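Folding talk, Monday evening, upstairs room at Giltis
Speaker: Selamawit Hadgu
Running time 44 minutes with questions, don't go over!

Start straight in. Hands up, who has a black T-shirt balled up on a chair at home right now? (Wait for the laugh. Keep my own hand up.)

Black clothes are my favorite thing to fold and the hardest thing to teach. You can't see the seams, you can't see which side is out, and every bit of lint shows up. So I want to talk tonight about what goes underneath. Put a patterned cloth or a blanket down first and suddenly you can see every edge of the thing you're folding. I love this so much. It costs nothing and you already own the blanket.

Pass around the Skikholm cloth here. Let people feel it. Then the smooth one from Yimer, and ask which one they'd rather fold on. Most rooms split down the middle, which is great, let them argue for a minute.

Main points, slowly:

Shake it out once, hard. Lay it down and find the corners with your fingers before you try to look for them.

Smooth from the middle out. Flat hands, no tugging (tugging stretches the neck on anything knitted).

First fold goes toward you. If it comes out crooked, open it up and go again, it's only a shirt.

Stop and look at the edge against the pattern. Stripes are wonderful for this, they're practically a ruler.

Tell the Dirnano story if there's time: 210 pieces of laundry, one borrowed ironing board, and I still came home wanting to fold my own socks.

Slides. Leave them up while people get their own shirts out.

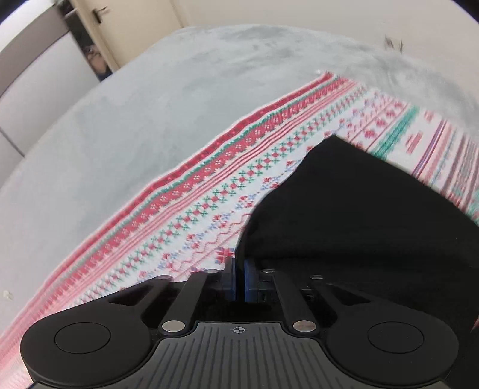
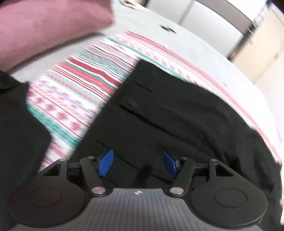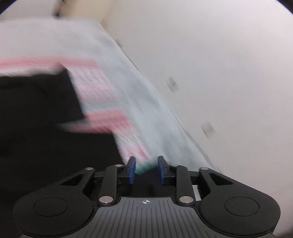 Black fabric with a patterned textile in all three.

Berhanu Tilahun wrote to me after the January talk that stripes made him fussy, he kept lining things up and never got to the bottom of the basket, and he has gone back to a plain gray towel and is much happier. Read that out, it's a fair point! Ask who agrees with him, then 5 minutes of everybody folding, and I walk between the tables.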